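Water softener rebate opens in October

The household water softener rebate opens to Sendano customers in October. It covers part of the cost of replacing an old timer-based softener with one that regenerates on demand. Customers in the Lopes and Bendeck service areas can apply on the same form. Homes on private wells are not eligible, even if they sit inside a service area.

The water we deliver is hard. It comes from deep limestone wells, and in most of the district it leaves white scale on faucets and shower doors. Many houses have a softener in the basement or garage for that reason. An older unit flushes itself on a clock, whether or not the household has used any water, and each flush sends salty water down the drain. The treatment plant does not remove salt. What goes in comes out in the creek.

The district has set aside money for 33 rebates in this first round. Applications are taken in the order they come in, and a short waiting list will be kept in case someone drops out.

To apply, send in the form with a copy of your last water bill and a picture of the label on your present softener. Do not buy the new unit before you get your approval letter. Last year several people did that under the toilet rebate and had to be turned down.
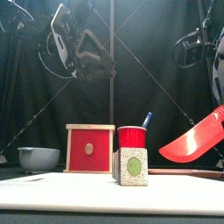 Two robot arms with their grippers raised.

The most a softener can cost and still qualify is $2,699, including installation but not including any plumbing repairs found along the way. Rental units do not qualify. Portable exchange tanks do not qualify either, as they are serviced off site and do not discharge at the house.

Once the new softener is in, you have until the end of the following month to send the receipt. An inspector may ask to see the unit. The rebate is paid as a credit on your water bill and does not come as a check. Landlords who do not pay the water bill themselves should call the office before applying, so the credit goes to the right account.

If your softener is fairly new, you may be able to cut its salt use without replacing it. Check the hardness setting first. Installers often leave it higher than it needs to be, and a high setting makes the unit flush more often. The hardness figure for your street is printed in the yearly water report. A household that has gotten smaller, say after children move out, can often turn down the timer as well - the owner's manual will show how.

Outdoor faucets should not be connected to the softener. Softened water is hard on garden soil and wastes salt. If your hose bib is on the softened line, a plumber can usually move it.

In other news, flushing of the water mains in Bendeck will start at the Sirnard pump station and work east. The crew expects to use the hydrants between 9 p.m. and 4 a.m. You may see cloudy or rusty water the next morning. Run the cold tap in the bathtub until it clears, and hold off on washing white clothes until then. Do not run hot water while it is cloudy, or the sediment will settle in your water heater.

Forms are at the front counter and in the drop box rack outside the Lopes office. The counter is closed from noon to 1 p.m.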